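Moving and Storage Room FAQ
Haminmont Shared Studios
By Meriem Nasr
Last updated: January

These are the questions that come to the desk most often about furnishing a studio, sorting household odds and ends, and using the shared storage room on the ground floor. If your question isn't answered, leave a note in the desk tray or catch me before 5 p.m.

What comes with a studio?

A table, one chair and a set of wall hooks. Everything else is up to you. You can bring your own furniture as long as it fits through the door without taking the door off. If you'd like a second table, ask at the desk. We have spares from time to time, and they go to whoever asked first.

Can I swap the table for my own?

Yes. Tell us before you move the old one out, and we'll arrange a time to collect it. Please don't leave it in the hallway. The hallway is a fire route and has to stay clear at all hours.

How much can I put in the storage room?

Each studio gets one shelf bay and the floor space under it. The bay holds up to 18 small bins, depending on which ones you use. Large items such as rolled rugs and folded chairs go on the floor, standing upright if they'll stand safely.

Do I have to use your bins?

No, but they need to be bins with solid sides. Cardboard boxes soften over the winter and we've had two stacks come down. Plastic with a handle on each end is easiest to get on and off the upper shelves. Put your studio number on the short side, facing out.

How should I sort things before I pack them?

Most people get stuck here, so this answer is longer than the rest.

Clear a stretch of floor and keep one table for the bin you're filling. Lay the loose things out on the floor where you can see them and leave the table for packing. If both fill up with loose things you'll have nowhere to work.

Start with whatever is long or awkward. Metal rods, rails, tongs, curtain hardware, anything with a narrow shape. These decide which bin you need, and if you leave them to the end they won't fit. Pick a long piece up by both ends so it doesn't swing around and knock into plates or flowerpots on the way. 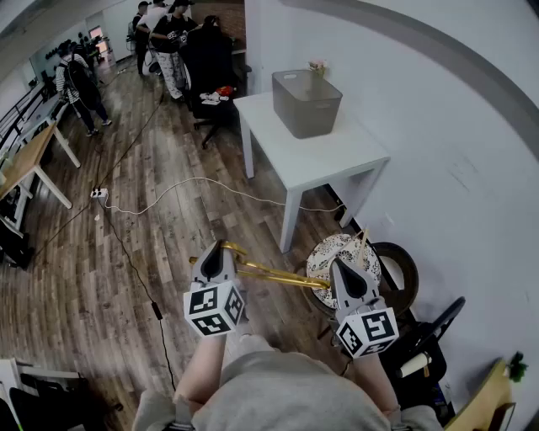 After the long pieces, do the breakables. A patterned plate that's been leaned against something on the floor is easy to kick, so get plates wrapped and into a bin early. Stand them on edge in the bin with paper between them. Flat stacks put all the weight on the bottom plate, and that's usually the one that cracks.

Rubber and foam items can go in next. They make decent padding between harder things, but don't press black rubber directly against white china or pale fabric for months on end. It can leave a mark that doesn't wash off. A sheet of plain paper between the two is enough.

Thin sticks, skewers, dowels and plant supports should be tied in a bundle with a rubber band at each end. Loose ones work their way down through everything else and come out through the handle holes.

Paper towel rolls can ride anywhere there's a gap. Keep one out until the very end, though, for wiping off dusty shelves and the bottoms of things that have been on the floor.

What about plants and flowers?

Living plants can't go in the storage room. There's no window and the light is on a timer. If you're away for a while, the desk will water a small plant for up to 3 weeks. Bring it down with a saucer and a note saying how often it gets water. We can't take anything that needs two people to lift.

Artificial flowers are fine in storage. Put them at the top of a bin, or in a bin of their own, with the stems crossed so the heads aren't under the lid.

Can I store a chair?

Yes, one per studio. Metal-framed chairs should be wiped dry before they go in. If the chair has a curved back, turn it toward the wall so the next person doesn't snag a sleeve on it. It's tempting to tuck small things into the frame of a chair and carry the lot down in one trip. Please take them out again when you get there. We find them months later and have no idea which studio they came from.

Are there labels?

There's a roll of white labels and two markers on a string by the storage room door. Write the studio number first and the contents second. "Kitchen, plates" is more useful than "kitchen." Tobias Holloway, who looks after the storage room, has asked that nobody use masking tape on the shelves, as it leaves a residue.

Do you rent out carts?

There are two flat carts and they're free to use. Sign the sheet when you take one and again when you bring it back. The one with the Wuvance sticker pulls a little to the left when it's loaded. Neither cart should go in the elevator with more than one person.

The limit for a loaded cart is 30 bins' worth of paper goods in theory, but please don't try it. If you can't see over the load, it's too high.

How do I get rid of things I don't want?

The give-away shelf is outside the laundry. Leave clean, working household items there and put the date on them with a label. Anything still there after two Sundays goes to the charity shop on Wasilewska Street.

Things we can't take on the shelf:

Chipped or cracked dishes
Open cleaning products
Mattresses and cushions
Anything with a cord that hasn't been tested

Metal goes in the gray cage behind the building. Brass and steel can go in together. The scrap dealer separates them.

Can someone help me sort?

Satish Namboodiri runs a sorting hour in the common room on Sunday at 10 a.m. He'll help you work out what fits in your bay and what has to go. Bring one or two bins to start with — the common room fills up quickly and other people will want floor space too.

Lâm Cù can help with taking furniture apart. Bring the screws in a small bag taped to the underside of the piece, and bring the instructions if you still have them.

Will you protect my floor while I'm moving things?

We lend out felt pads and one long mat. Studio floors scratch easily, and scratches deeper than a fingernail can feel come out of your deposit. Lift furniture, even for short moves. Four-legged tables are worse than they look for this, as one leg always touches down before the others.

If you're setting metal pieces on the floor while you sort, put a towel under them.

What if I find damage when I open a bin?

Tell the desk the same day and leave everything where it is until one of us has looked at it. If the shelf failed, we cover the contents. If the bin was overpacked, we don't. Bins from the Bundero range have a fill line molded on the inside, and other brands are easy enough to judge: the lid should close without pressing.

Is the storage room insured?

The building is. Your belongings aren't, beyond the shelf failures mentioned in the last answer. Check your own policy, and don't store documents, cash or jewelry.

How do I get the door code?

The code is given out in person at the desk, never by phone. It changes when someone moves out. If yours has stopped working, that's most likely the reason, and you can pick up the new one between 9 a.m. and 5 p.m.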